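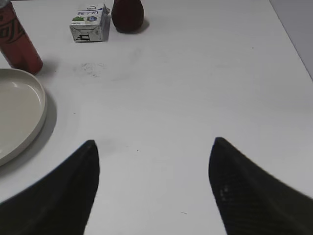

Section 3 of this report deals with the Clevodura gripper kit as it was supplied to our group, and with how far it suits the table-clearing task set in the module brief. The kit consists of two fingers, a drive unit, a wrist bracket with a small camera, and a licence for the Novden control software. The fingers are matt black and taper to narrow, slightly rounded tips, so with the jaws open the camera keeps a wide strip of the white tabletop in view between them. A plate, a red can, a milk carton and a dark maroon bottle all stayed visible beyond the tips at this distance, although the plate and the can were only partly inside the picture on the left.

3.1 Fitting
The bracket took 90 minutes to fit. Most of this went on the cable, which is 18 cm too short for our arm and had to be extended. The printed guide covers the older bracket only – the correct drawing is on the Kaushik support site under a different part number.

3.2 Test method
Each object was placed upright within reach and the arm was told to lift it, hold it and set it down in the marked area. A lift was counted as failed if the object slipped or if the software stopped the movement. We carried out 202 lifts over two weeks in February. The grip force was left at the factory setting throughout, so the results say nothing about what careful tuning might achieve.

3.3 Results
There were 11 failed lifts. Most involved the plate, where the fingers had to close on a shallow rim and the angle of approach mattered a great deal. The can and the bottle gave little trouble. Cartons were lifted reliably when full but were dented when empty, and the software has no setting for soft packaging.

The camera was adequate in even light. Shadows beside pale objects were sometimes read as part of the object, and the planned grip point then moved to one side. Lowering the contrast setting reduced this but made the plate harder to find.

3.4 Comparison
The Sestero kit used by last year's group has wider fingers and a better guide, but no camera. Adding one would bring the two to a similar price. For this task we would choose the Clevodura kit again – with a longer cable ordered at the start.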